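Grernska Begins Home Recording Work for Gripper Training Library

July 12, 2020 – The Grernska research office has begun recording everyday table tasks in private homes, with the aim of building a shared library of examples for learning systems that control robot hands.

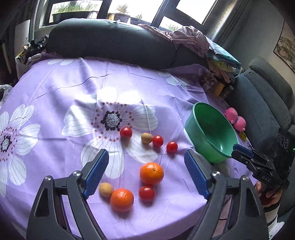 Ashton Faulkner said the choice to work in homes came from the limits of earlier material, which had been gathered at a single bench under fixed lighting. A system trained only on that bench, Faulkner said, learned the bench as much as it learned the task, and its performance fell when the same items were placed on an unfamiliar surface.

The new program, named Melluvby, relies on hand-held grippers operated by people. Each gripper carries its own camera, so that the recorded view is close to the one a robot would have when performing the same motion. Sorting produce is among the first tasks, along with folding small cloths and putting away tableware. Tomatoes, potatoes and mandarins were chosen for the sorting sessions for their differences in size, skin and firmness.

Operators work with two grippers, one in each hand. They are asked to move at a natural pace and to continue through small errors. A dropped or badly held item remains in the recording and is marked during review. According to the office, such moments are of particular value to the learning system, as they show how a person recovers a grip and completes the task.

A total of 15 homes will take part in the first stage. Each household will host two sessions, and furniture and household belongings will be left as they are. Residents review the recordings from their home before any material enters the library, and may ask that a session be withdrawn. Names and addresses are stored separately from the recordings.

Review of the material is being carried out at Arrieta, where three trained reviewers divide each session into single actions and attach a short written label to each one. The labels follow a common word list issued to all reviewers at the start of the program. Where reviewers disagree on the point at which an action ends, the recording is returned for a second reading.

The first group of reviewed sessions will be passed to Nornitz in October for use in training. Nornitz will test the resulting system on a two-armed robot, using tables and items that do not appear in the library – a condition set by the program at the outset. Results will be published whether or not the system meets its targets.

Households wishing to be considered for the second stage may write to the Grernska research office. Applicants should state the type of home and the rooms they are willing to make available. No experience with robots or recording equipment is required.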